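October, workshop notebook — massing model, Gisemside corner lot

8:40. Base board cut. Scale still 1:200, council packet says they want the neighboring blocks included this time, so the board had to grow on the north side. Glued the extension on. Seam shows a bit, will paint.

Planning report came in last night. Read half of it on the bus. Developer (Trototmont) now asking for 7 storeys on the park side, stepping down to four at the back lane. Old drawing had the step on the wrong floor, so my tower block from last week is no good. Recut. Keep the old one for the "previous proposal" overlay.

32 units in the new version. Ground floor retail stays, 3,000 square feet, all of it facing Brito Street. Parking entry moved to the lane, which the neighbors on the lane are going to hate. Not our problem but it has to be legible on the model, so: notch the back wall, paint it dark.
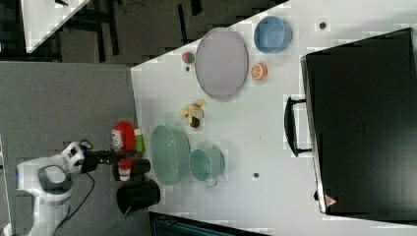 Silvana Guimarães
Model maker, Flimlow Planning Workshop

10:15. Shadow test with the lamp. Park side is fine at noon. Late afternoon the shadow gets over the playground fence and most of the way to the path. Previous proposal stopped short of the fence. Need to redo this with the proper sun angles before anyone quotes it — lamp was on a stack of books and I only eyeballed the hieght. Do not put it in the packet yet.

Rowhouses across Brito: cut as one strip, roofs scored after. Looks too smooth next to the new building. Somebody at the last hearing said the model made their house look like a bar of soap and they were right. Will do chimneys and stoops for the row directly opposite, leave the rest plain.
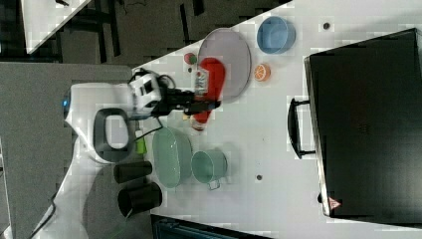

Stoops are taking forever. Tried card, too soft at the corners. Basswood strip is better, sand after gluing and not before. Chimneys went fast.

1:30. Call with the planning office. Notes:
— setback on the park side is measured from the property line, not the curb. I had the curb. Building moves back, luckily the footprint isn't glued.
— rooftop mechanical doesn't count toward height but they want it shown anyway. Gray block, no detail.
— trees: only the ones that are staying. 2 on the corner come out, so pull those.
— public hearing is at 6:30 pm, model has to be in the lobby by five. Elevator is the small one, check the board fits on the diagonal!!

3:50. Building moved. Step-down reads well now from the lane side, less so from the park where it mostly looks like a wall. That is what was applied for so that is what it is. Redid the sidewalk strip on Brito, first one was too narow.

Left to do: paint seam, label plate, lane notch second coat, real sun angles, make the previous-proposal block removable (magnet? the small ones are in the drawer with the blades). Ask the office if the street names on the plate should match the old survey or the new signs.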